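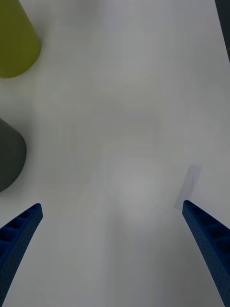
Plateau blanc et doigts bleus de la pince, vue de dessus.

Griken – relevés de couverture en tuile et en ardoise
Fiche de données

Présentation
Griken rassemble des relevés d'inspection de toitures établis par l'entreprise Ramasamy sur le secteur de Polard. Chaque ligne correspond à un pan de toit et précise le matériau, la pente, l'état des fixations et la nature des désordres constatés.
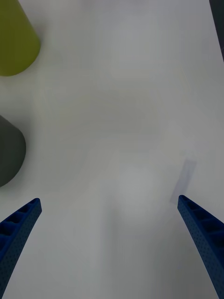 Les pentes sont exprimées en degrés, entre 13 et 40. Les pans de moins de 21 degrés font l'objet d'un contrôle distinct du recouvrement, consigné dans le champ recouvr_mm.

Contenu
pans.csv : relevés par pan
desordres.csv : tuiles fendues, solins décollés, faîtages descellés
lexique.txt : termes de métier et abréviations 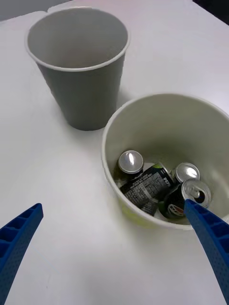 Gobelet en papier gris et seau en papier clair contenant quatre canettes.

Limites
Les toitures en zinc et les toitures-terrasses sont exclues. L'âge de la couverture est déclaré par le propriétaire et n'a pas été vérifié. Les relevés effectués depuis le sol – code S dans le champ acces – ne renseignent pas l'état des liteaux.

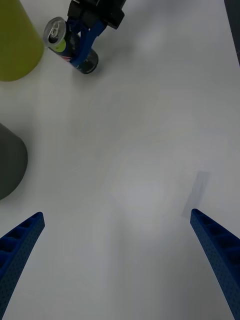 Les adresses ont été remplacées par un identifiant de parcelle généré avec l'outil Ulline. Toute tentative de réidentification est contraire aux conditions d'utilisation.

Maintenance
Responsable : Imani Delacroix. La prochaine révision est prévue en mars. Les corrections sont à transmettre avec l'identifiant du pan concerné.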